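Norndale hall gets its dark cloth, and opinions to go with it

NORNDALE, Sat 17 January. The long-running question of what to put on the tables at the Norndale community hall has been settled in favor of dark gray fabric, a color that several regulars had already described as "fine."

The old white covers were retired in July after a chili supper that people still bring up. The hall then spent the rest of the year deciding between gray, a slightly different gray, and a green that had one loyal supporter. 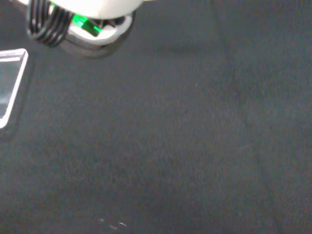
The winning cloth comes from Alaoui, the fabric shop on the Lastdale road, and cost the hall $884 for the lot. That covers 72 tables, including the wobbly ones. The shop offered a patterned version at the same price. It went to a show of hands and lost badly.

Supporters of the gray say it will hide coffee. Opponents say it will also hide car keys, reading glasses and the dark chocolate brownies, and would like it noted that they said so first.

The weave is fine and close, and the color changes its mind depending on where the light falls. Up near a lamp it is plainly gray. In shadow it could pass for navy, or for black, and an argument on this point ran through most of the coffee break.

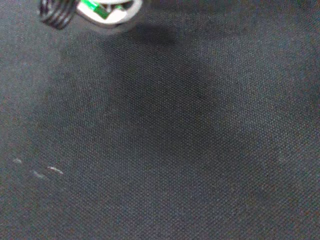
The new cloth, in one of its darker moods.

Wrinkles are the next item. The hall owns a single iron, bought for a play, and the bylaws are silent on who uses it. One proposal is to smooth the cloth by hand and seat the fussier guests elsewhere. Another is to buy a steamer for $200, and that will be discussed at the next meeting, after parking.

Visitors can judge for themselves at the Nenotau seed swap, the first big event under the new arrangement. Bring seeds in labeled envelopes. Light-colored envelopes are encouraged.

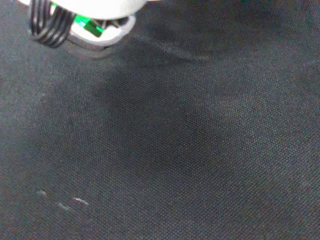

Also in Norndale

The hall roof fund has reached $3000. The roof has not commented.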